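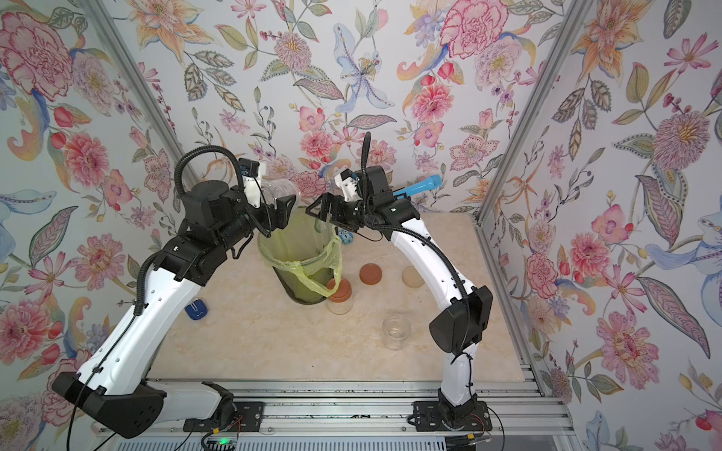
# How a Two-Arm Robot Cell Is Set Up and Looked After

A robot cell is a small work area built around a robot. The cell on this page is called Juveck. It has two arms and one table, and its job is sorting and tidying small household things such as cups, jars and lids.

A robot arm is a chain of stiff parts called links. Between the links are joints, which bend or turn like your elbow and wrist. At the end of each arm is a gripper with two fingers. The fingers close to hold an object and open to let it go.

## The parts of the cell

**The rail.** Both arms are mounted on a silver aluminum rail with long slots in it. Bolts slide along a slot and are then tightened. If an arm has to stand a little farther to the left, the bolts are loosened, the base is moved, and the bolts are tightened again.

**The cables.** Motors need power, and the computer needs signals from every joint. Some of the cables run inside black ribbed tubes called conduit. The conduit makes a tall loop over each arm. The loop is spare length. When the arm stretches out, the loop gets flatter and the cable is not pulled.

**The cable ties.** These hold a cable against a link so that it does not swing into the work.

**The cameras.** Each arm carries a small black camera on a white mount above the gripper. It moves with the gripper and looks toward the fingers.

**The walls.** The table has walls on three sides, covered with flowered wallpaper. The tall silver posts in the back corners are aluminum too.

## Setting up

Juveck is set up in the same order every time. The steps are on a card called the Surel list.

1. Switch off the power before touching either arm.
2. Check that both bases are tight on the rail.
3. Push gently on each conduit loop. It should move freely and spring back.
4. Look for cable ties that have snapped or slipped.
5. Wipe both camera lenses with a dry, soft cloth.
6. Stand back and switch on the power.
7. Send both arms to the home position. This is a fixed pose from which every movement is measured.
8. Open and close each gripper 2 times with nothing in it.
9. Put the wastebasket and the jars on the table and run a slow test.

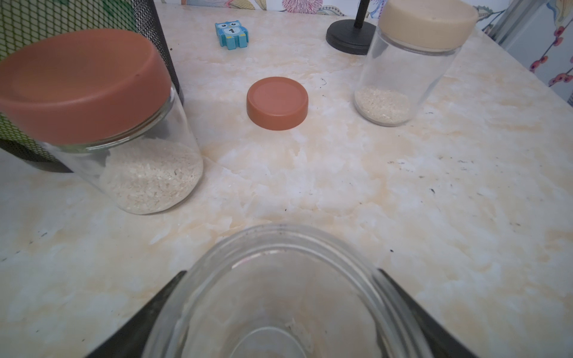

## Checking the grip

Clear glass is a hard test for a gripper. A camera sees the table through the glass, so the edges of a jar can be difficult to find. The ridges near the rim help, and so does the thick shoulder below them.

The two fingers should press on opposite sides of the jar. If one finger touches much earlier than the other, the jar is pushed sideways or tipped. The person in charge then checks three things: whether the fingers are straight, whether the camera mount has moved, and whether the home position is still correct.

Squeezing force matters as well. With too little, the jar slips. With too much, the glass may crack. Juveck stores its force setting as a plain number. For jars the number is 400.

## Cleaning

Jars of rice are used in the tests, and grains can stick to the inside of the glass. Crumbs and dark specks also collect on the tabletop. The table is wiped with the power off. Dust on the rail is lifted out of the slots with a soft brush and never blown toward the electronics.

## Repairs and the logbook

Parts that bend many times wear out. Kwok, the workshop that looks after the cell, keeps a logbook for each arm. A line in the book for May reads:

> Right arm. Run 2797. New cable ties fitted. Grip test passed.

The run before a repair is always written down. The last set of ties on that arm was fitted at run 626.

## Words to know

- **Base:** the part that holds the arm to the rail
- **Conduit:** a tube that protects cables
- **Gripper:** the robot's hand
- **Joint:** a place where the arm bends or turns
- **Link:** a stiff part between two joints

*Skustetti Workshop Pages, 3 Jun 2021*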